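About Wurkance

Last updated: 1 July 2024
Reading time: 3 min

Wurkance is an independent record label and music school specializing in ambient, devotional and contemplative music. The company records, publishes and distributes work by composers and small ensembles, and offers instruction to adults who wish to play or write in these traditions. Its offices, teaching rooms and main studio are located in Stornia.

The label was established to give a permanent home to long-form recordings that did not suit the release schedules of larger publishers. Its first titles were issued on cassette and sold by mail to meditation centers, massage practices and libraries. The catalog now contains 200 titles, of which 77 remain available on compact disc. All others may be purchased as downloads in standard and high-resolution formats.

Our Catalog

Wurkance releases are organized in three series. The Lengyel Series presents solo instrumental music, chiefly for harmonium, bamboo flute, frame drum and piano. The Sirnar Series is reserved for vocal works, including chant, call-and-response singing and settings of traditional texts. The Open Series comprises electronic and mixed works, many of them lasting an hour or longer without a break.

Every recording is reviewed by two members of the editorial staff before it is accepted. Artists retain ownership of their compositions and are consulted on sequencing, artwork and liner notes. Royalties are paid twice a year, and a written statement accompanies each payment.

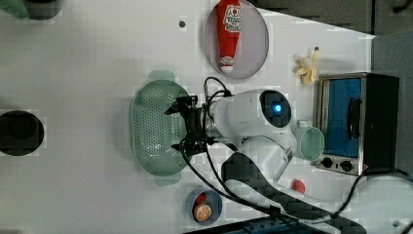 The School

Instruction began as an informal evening class for listeners who had asked how the music on the recordings was made. It has since become a full program with 49 places in each term. Courses are offered in harmonium, hand percussion, breath and voice, and composition for quiet instruments. No previous musical training is required for introductory courses. Applicants to the composition course are asked to submit one finished piece of any length.

The school year opens in February. Students attend one group lesson and one supervised practice hour each week, and may borrow an instrument for the duration of the term upon payment of a refundable deposit. At the close of the second term, students may take part in a shared evening of music held in the Sirnar Room, which is open to families and to label subscribers.

Licensing and Professional Use

Yoga studios, hospices, counseling offices and similar establishments may play Wurkance recordings under an annual license. Separate terms apply to film, broadcast and guided-meditation applications. Wurkance makes no medical claims for its music and asks that licensees refrain from doing so in their own materials.

Archive

The company maintains an archive of 300 master tapes, including sessions that were never released. Transfers to digital storage are carried out in order of physical condition. Researchers may request listening appointments in writing, stating the recordings of interest and the purpose of the visit. Archive materials do not leave the building.

Submissions

The label accepts unsolicited recordings throughout the year. Please send complete pieces in preference to excerpts, together with a short account of the instruments used. Submissions are answered in the order received.

Contact: Wurkance Music, Stornia | © 2024 Wurkance. All rights reserved. | Back to top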